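Visit report: the reception and clothing center at Durdale

The Durdale reception center stands on a former freight depot two miles outside the town and takes in people who have been granted temporary protection but have no address yet. It is run under contract by Solberg, a housing nonprofit. I joined an open visit there in March. The tour lasted most of the morning and covered registration, the sleeping blocks, the kitchen and the clothing store. The clinic was closed to visitors.

Registration comes first. A new arrival is seen at one of 6 desks in the old ticket hall. The clerk checks the permit, assigns a bed number and opens a file, which follows the resident to the caseworker and later to the municipality that accepts the household. Interpreters are booked by phone. Arabic and Ukrainian are covered through the working day; Tigrinya is available in the afternoon only, so Tigrinya speakers who come in the morning get a bed first and the interview later.

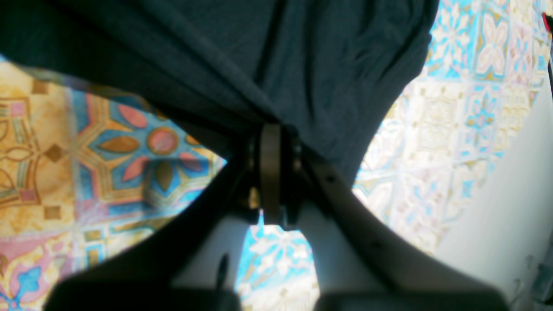
Text and photos: staff writer, Flallgate Displacement Review

The center has 196 beds in four blocks. All were assigned at the time of the visit. Families have rooms with a door that locks from the inside. Single adults sleep in partitioned bays, and the partitions stop well short of the ceiling. Staff acknowledged that noise is the most frequent complaint in the comment book. A request to extend the partitions has been with the building owner since last fall. The fire inspector wants a sprinkler study before anything is raised, and the parties have not agreed on who pays for it.

Heating is by hot air from two units on the roof. Block C is at the far end of the duct and is the coldest of the four. Residents there are issued a second blanket on request.

Meals are served at 7 a.m., noon and 6 p.m. Residents may not cook in the blocks. A shared kitchen with its own sign-up sheet was opened in the annex last year, and slots in the evening fill first. Several residents told me through the interpreter that cooking for their own children mattered more to them than anything on the canteen menu. Solberg would like to add a second kitchen but has no room with the right drainage.

The clothing store occupies the depot's parcel room. Donated items are sorted by size and season, washed on site and put on open shelves. Each resident may take up to 25 items in the first month, underwear and socks not included. Those are bought new. Men's winter coats and children's shoes are in short supply, while the store has stopped accepting formal wear. Stock is recorded in Kudico, an inventory program that the center also uses for bedding and hygiene kits. The clerk on duty said the records are reliable for bedding and less so for clothing, as returns are often put back on the shelves before they are entered.
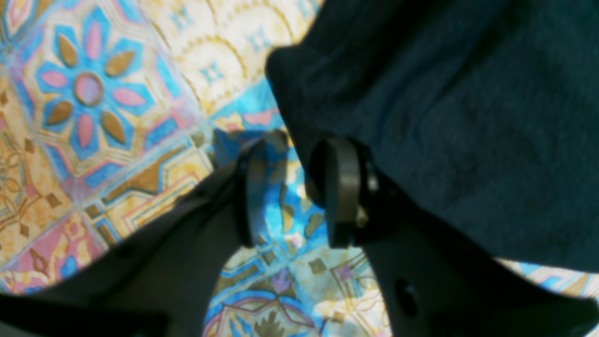
The caseworkers have their offices upstairs, above the parcel room. Each one handles a list of households and meets them every second week. The main task is the transfer file: proof of status, health summary, school records if there are any, and a statement of family ties elsewhere in the country. A municipality can send a file back if one part is missing. Returned files go to the end of the line, a rule that the staff I spoke with consider the largest single cause of long stays.

The contract sets a target of 100 days from registration to transfer. Solberg did not provide a current average. The manager on duty said that single adults generally leave within the target and that large families do not, for lack of apartments with enough bedrooms.

School-age children attend classes in Durdale and travel by a bus that stops at the main gate. Adults have language lessons in the annex in two groups, beginner and intermediate. There is no child care during the beginner class. Two mothers said they take turns, one attending while the other stays with the children, and share notes in the evening – a workable arrangement, but it means each hears half the course.

The road between the center and the town has no sidewalk for most of its length. The last public bus back leaves Durdale at 7:40 p.m., and residents with evening shifts walk on the shoulder. The county has marked the stretch for a footpath without giving a construction date.

Further open visits are planned for the summer. Places are assigned by Solberg's office at the center, and visitors need to bring photo ID.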